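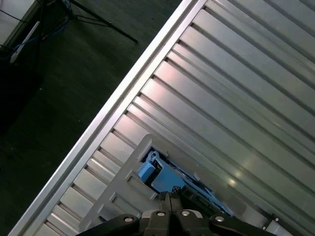
Pre-season: Rundstead v Grarnarville, who's going?

touchline_moaner
Posted 15 July 2019
Fixture's up on the club site. Away at Grarnarville in August, first proper run-out. Coach is £10 a head if we get 40 on it, £20 if we don't. Last year we didn't, and I'm still bitter.

Tighthead Ted
In. Is their pitch still on a slope? I played there as a colt and spent the second half running up a hill.

touchline_moaner
Still on a slope. They call it character.

oldbluesocks
Can't see the point of it. They went down, we stayed up (just), and we'll learn nothing from putting 50 past their thirds. Should have got Jistach again. They at least hit back.

Tighthead Ted
Jistach put two of our back row in plaster last summer. I'd like some forwards left for the league, if it's all the same to you.

oldbluesocks
One of those was a barbecue injury and you know it.

lineout_lurker
Agree with socks on the opposition, but we need the scrum sorted before anyone harder turns up. It went backwards so often last season I thought it was a tactic.

Van_Man_Rundstead
Can't do the coach as I'm working till noon. Room for two in mine if you don't mind paint. What's the food like up there?

touchline_moaner
Pie, singular. Eat before you come. Or there's Văn on the high street, decent noodles, and they don't mind muddy boots.

oldbluesocks
Fine, put me down for the coach. I still say it should be Jistach.

touchline_moaner
Noted, as it was the last 120 times. Money to me by Friday please, and no coppers.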